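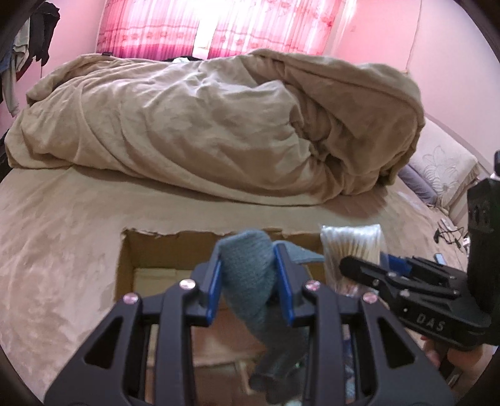 Comparing finger pads on a two-handed gripper setup

This procedure compares two sets of finger pads on a pair of hand-held parallel grippers. It takes one operator and one afternoon. The task is placing soft household items in an open cardboard box, which is harder on the pads than rigid blocks are and shows differences sooner.

The pads under test are the Buvano soft pad and the Skerton ribbed pad. Both fit the same jaw tips. Run the full procedure with one set, then repeat it with the other.

What you need

Two hand-held grippers with wrist-side cameras
Both pad sets, in matching pairs
An open cardboard box with a flat bottom
A knitted item such as a sock
A light packaged item, such as cotton swabs in clear plastic wrap
A logging laptop running Drinditz 2 or later

Setup

1. Wipe the pads and jaw tips with a dry cloth. Do not use alcohol on the Buvano pads. It leaves a film that lowers grip for the first several trials.

2. Close each gripper fully and check that the pads meet flat. If one edge touches first, loosen the pad screw, squeeze the jaws shut, and tighten the screw while holding them closed.

3. Open and close the linkage slowly. It should move without a step or click. Pivot screws that are too tight cause a stick at mid-travel that looks like pad grip in the force log. Back them off a little at a time.

4. Choose the work surface. A made-up table gives cleaner numbers, but a mattress is closer to home use and lets the box shift under contact. Use the same surface for both pad sets.

5. Start a session in Drinditz and enter the pad name in the label field. The field cannot be edited after the session closes.

Trial sequence

Each trial has two parts, one per hand.

Left hand: pick up the knitted item from the surface, carry it over the center of the box, hold, and release. Pinch a single fold where possible. Let the rest of the cloth hang free.

Right hand: bring the jaws in beside the plastic pack, grip it by its sides, lift it clear of the box, and set it back upright. Keep the jaws level on approach. A tilted jaw catches the wrapping at one corner and turns the pack.

Run 100 trials per pad set. Rest after every block, and swap the starting hand between blocks.

What to record

Mark a slip when the item moves in the jaws after the lift has started. Mark a drop when it leaves the jaws before release. Mark a hang when the cloth stays on a pad after the jaws open. Hangs are easy to miss from the operator's position, so check them in the camera playback.

Sample results

On our bench the Skerton pads gave 7 slips on the knit and 2 on the plastic pack. The Buvano pads gave fewer slips on plastic but 45 hangs on the knit. Most of these were on one side, and the count fell after we realigned that pad. We treat the first block of that session as invalid.

Reading the numbers

Compare slips and hangs separately. A tacky pad lowers one and raises the other, and a combined score hides this. If the two hands differ by more than the two pad sets do, repeat the setup from step 2 before drawing any result.

Exporting

Export each session as a single file from the Drinditz session menu. The Mazandarani viewer opens it directly and lines up both camera streams. If the streams are out of step, set the offset from the first full jaw closure in each one.

Page last changed 5th August. The pad alignment step was added in this version.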